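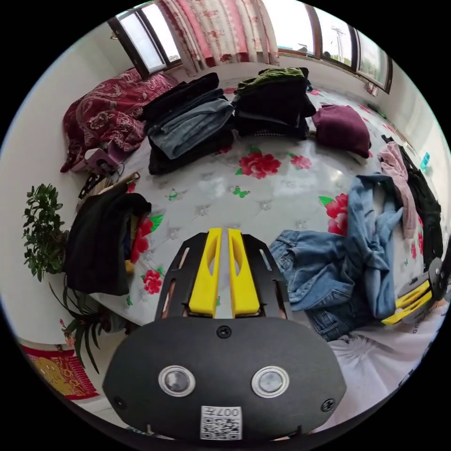 One reviewer of an earlier draft asked why the fingers had been compared by hand at all, given that a bench rig would have held the approach angle constant. The same reviewer felt that a grasp score taken from a person's wrist says as much about the person as about the finger. We accept part of this. The bench results in Section 3 cover the fixed-angle case, and the handheld results below should be read beside them. Our interest in this section is in how each finger behaves when the cloth is piled up and the operator has to choose where to go in.

4.2 Handheld comparison on mixed clothing

We compared two finger sets on the same handheld body. The Trunov set is the yellow one, with an elongated cutout along each finger (Figure 4). The Plutel set is solid, a little shorter, and has a softer pad at the tip. Both fit the same bracket, so the body and grip were not changed between conditions. Swapping sets took a few minutes and was done between blocks, never within one.

The clothing was laid out on a made bed and included denim, knitwear and dark garments stacked or heaped together. Operators were asked to pick up a named garment, lift it clear of the sheet, and put it down again anywhere with free space. They were not told how to approach it. A grasp counted as failed if the garment slipped before it was clear, or if a second garment came up with it. Each operator completed 30 grasps with each set, and partial blocks were kept. After episodes with missing tracking were removed, 411 grasps remained for analysis.

Video was recorded at 30 frames per second. We had planned a higher rate, but the Dergate logger dropped frames when two units were writing at once, and the lower rate was enough to place the moment of slip.

Denim gave the clearest difference. The seams are stiff and tend to lie flat, and the Plutel pads often slid over them. The Trunov fingers bent slightly around the cutout and caught the fold on the first close. On soft knits the order was reversed in most blocks, although the gap was small and we would not lean on it. Dark garments in a heap were difficult with both sets. In 22 grasps the failure was a second garment coming up with the first, nearly all of them from heaps of dark cloth, and finger shape made no difference that we could see.

Operators also changed how they worked as the session went on. Early grasps came in from above. Later ones came in low, with the fingers almost parallel to the sheet, and this helped the longer Trunov set more than the other. We did not correct for it. Block order was alternated between operators, which spreads the effect but does not remove it.

Figure 4. Handheld unit with the yellow slotted fingers, close to a pair of crumpled light blue jeans. Dark garments are heaped at the right of the bed.

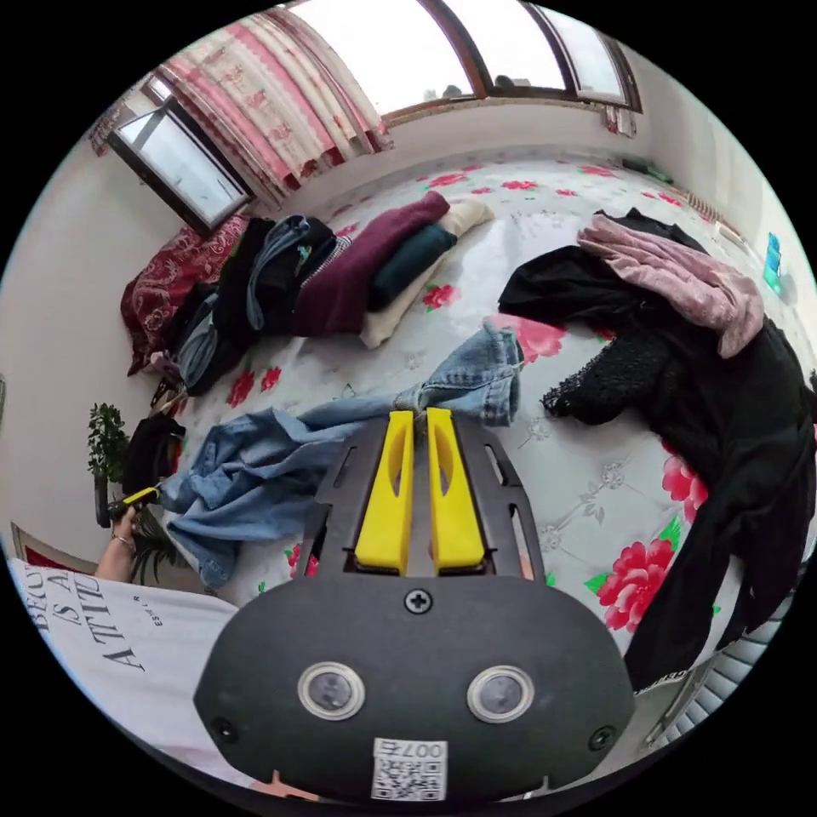
4.3 Transfer to the arm

Both finger sets were then moved to the Pärn arm without changes to the bracket. The arm used the low approach only, and its closing force was set to the midpoint of the range recorded in the handheld blocks. Knits and denim were tested first. Heaps were left out, as the arm had no means of telling one dark garment from the next.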